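Jenddale Builders Forum > Arms & Manipulation > How many demos before you train?

torvik_m
Posted November 2020
Kitchen counter setup, teleop demos, toy food from plate to tray. I have 187 episodes so far, 13 of them junk (dropped lemon, dropped lemon, operator sneezed). Do I train now or keep going? Banana is the hard one, the peel bits catch on everything.

pancake_servo
Train now. You learn more from one bad policy than another week of driving the arm. Are you moving stuff between episodes or is the plate always in the same spot?

torvik_m
Moving the food, yes. Plate mostly stays put.
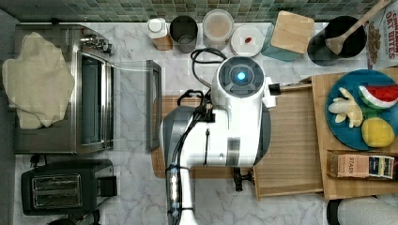
Toaster oven door is open for the next task, havent recorded any of that yet. Overhead view only for now, wrist cam is on order from Zolgate.

quillback
Disagree with pancake. If the plate never moves the policy just memorizes the plate. Do 25 more with it shifted — different side of the counter, rotated, whatever — THEN train.

pancake_servo
He can do that after. Train tonight, record tomorow.

lowgear19
Keep the 13 junk ones, dont delete. Label them. A regrasp after a drop is gold if the operator recovered.

torvik_m
Only recovered on some. Will sort them.

quillback
Fail with no recovery = bin it imo. Otherwise it learns to drop lemons.

torvik_m
ok shifting the plate first, sorry pancake. Will post the numbers in this thread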